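4.2 Small items on shared desks

Desk supplies such as pump bottles and tissues are usually counted as a benefit to whoever sits down. We were less sure. They also take up room, and the room they take is often the strip just in front of the screen, where people put papers.

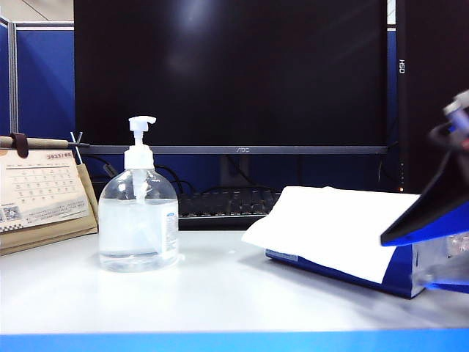 Figure 3. Shared desk with pump bottle, tissue box, keyboard and desk calendar.

4.3 What the desk records can and cannot show

The survey of September 2021 covered 210 desks in the Darko and Brista buildings, with 321 people entitled to use them. Earlier work on shared desks (Figueroa's Seltidel report is the one most often cited) treats the presence of a cleaning product as a measure of cleaning behaviour. We think this is a weak step, and Figure 3 is a fair case for saying why. The bottle is about two-thirds full. A reader who wants to find good habits will say that a third has been used. A reader who does not will say that it was topped up from a larger container and has hardly been touched. The level supports either account, and it gives no help at all with the question of who did the using.

The same goes for tissues. A sheet standing out of the box is ready to be taken, and that is as far as the evidence goes. The Seltidel coding sheet would score this desk as "well supplied", which we accept, and then carry the score over into a column headed "hygiene practice", which we do not. Supply is a decision made by an office manager with a budget. Practice is what people do at ten in the morning with a cold coming on.

Position may be more telling, though we put this forward with some caution. In Figure 3 the tissues and the bottle stand close to the keyboard, within easy reach of someone typing. Mahama has argued that items kept near the keyboard are used more than items kept at the back of the desk. Her argument rests on self-reported use, and people tend to report using whatever they can see while filling in the form. We repeated her questions in March with the items moved to a side shelf in 7 rooms. Reported use fell, but so did reported use of the desk calendar, which had not been moved. We take that as a sign that the form was measuring mood or tiredness as much as anything on the desk.

There is also the matter of cost. The supplier, Flustar, delivered 3,000 refills over the study period, and the buildings' own summary presents this as demand. Refills were sent on a fixed schedule whether or not a room had asked for them. We found no record of unopened stock being sent back, and no record of anyone checking the cupboards. A delivery figure of this kind should not be read as a figure for use, and we have left it out of Table 2.

None of this shows that the supplies are wasted. Several users told us they would miss the tissues, and fewer said so of the bottle. What we cannot do is move from a tidy row of objects to a claim about the people sitting behind them. For the rest of this section we therefore report supply and position only, and the hygiene scores in the Seltidel sheet are given in the appendix for comparison.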